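We use cookies to make this site work and to remember your preferences. Accept all | Manage settings

Notes for my talk, evening session, Jimthorpe

Hello everyone, thanks for having me back. Start with the bus story if the room feels a bit stiff, otherwise straight in.

So I'm here to talk about letter writing, proper paper letters, and why I started again at a point in my life when I could barely sign a birthday card without my hand cramping. Four years ago I found a box of letters from my old pen friend, Chiharu Onishi. We wrote to each other all through school, her from Kamata and me from my mum's kitchen, and then we just sort of stopped. No falling out. I moved, she moved, and I think I owed her a reply (I definitely owed her a reply).

I wrote to the last address I had. Pause here. Eleven weeks! Then a fat envelope with her handwriting on it, exactly the same slanting sevens. Her cousin Tetsuya Nomura still had the house and passed mine on.

Read out the bit about the persimmons, not the whole page – it drags on a bit towards the end and it's very much about drains.

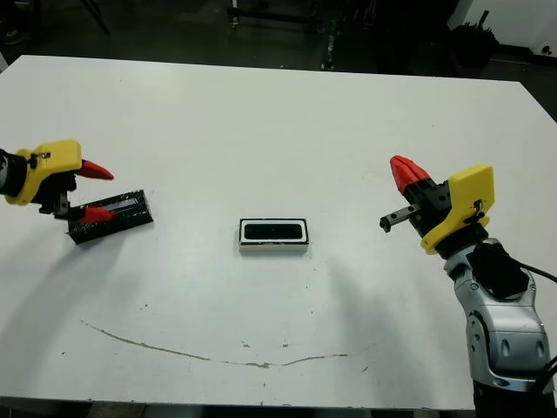

Paper next, as I always get asked. I've tried expensive stuff and it made me so nervous I wrote like a solicitor. I buy the plain Tondari pads now, ruled on one side, and I let myself cross things out. The other thing that helped was a place to write. You want a big clear stretch of surface, like that white table, where your elbows can go wherever they please. Mine is half that size and has a sewing machine on it, so I write at the library before lunch and nobody minds me muttering.

Ask for hands up: who has written a letter since May? Be nice about it whatever the answer.

Then the worry people have, which is "I've got nothing to say". Neither have I, most weeks! Chiharu once sent me two sides on a neighbour's gate and I loved it. Put in the weather, what you had for tea, the thing that annoyed you in the post office queue. If you're stuck, answer a question they asked last time, then ask one back.

Mention postage going up, don't moan for long.

Finish with the last letter, the one with the pressed leaf. Careful with it, it's in the green folder and it's starting to crumble. Pass round the copy – NOT the real one, remember Varneo and the coffee.

Questions, then the tea urn goes on at half past eight.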